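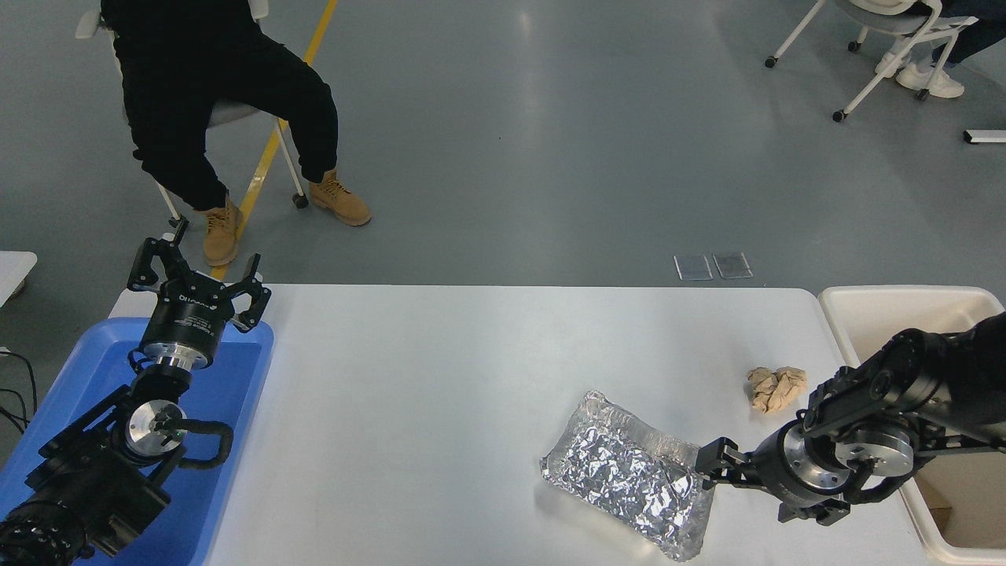
Dadel sorting tray, deep version

We've stocked the shallow Dadel for years and people kept asking for one with a proper rim, so we were very happy when the deep one finally came in! It's a bright blue plastic tray made to live at one end of a work table and catch whatever you're sorting: foil, paper, card, all the light stuff that rolls off the moment you turn round.

The raised edge goes all the way round, and it's high enough that a scrunched ball of paper stays put when you toss it in from the other side (we tried, a lot). The base is flat and smooth, so crumbs of foil wipe straight out with a damp cloth. No ribs, no little corners where things get stuck.

Size and weight
Length 500 mm
Width 278 mm
Weight 194 g
Colour: blue

It sits nicely with the Wanyama bin, which we sell in white. Tray on the table, bin on the floor beside it, and you can push a whole pile of cardboard off the end without getting up. Ingegerd Öberg runs a Saturday-style craft club on that set-up and wrote to say the children now fight over who gets to do the foil. Lovely to hear.

A few things worth knowing before you order. The tray is not for the oven or for anything straight off the hob. It can slide a bit on a very glossy table, so we put 2 rubber strips in the box; stick them underneath, one at each end, and press for a few seconds. Trays stack inside each other, and a stack of five is still easy to carry.

Used foil: flatten it or fold it into a loose bundle before it goes in the tray, and keep it apart from paper. Check with your council whether they want it clean (most do).

Spare rubber strips are on the Mallach accessories page. If you need more than ten trays, write to Upendo Kimaro at the shop and she'll work out the postage for you.

Page updated September 11, 2023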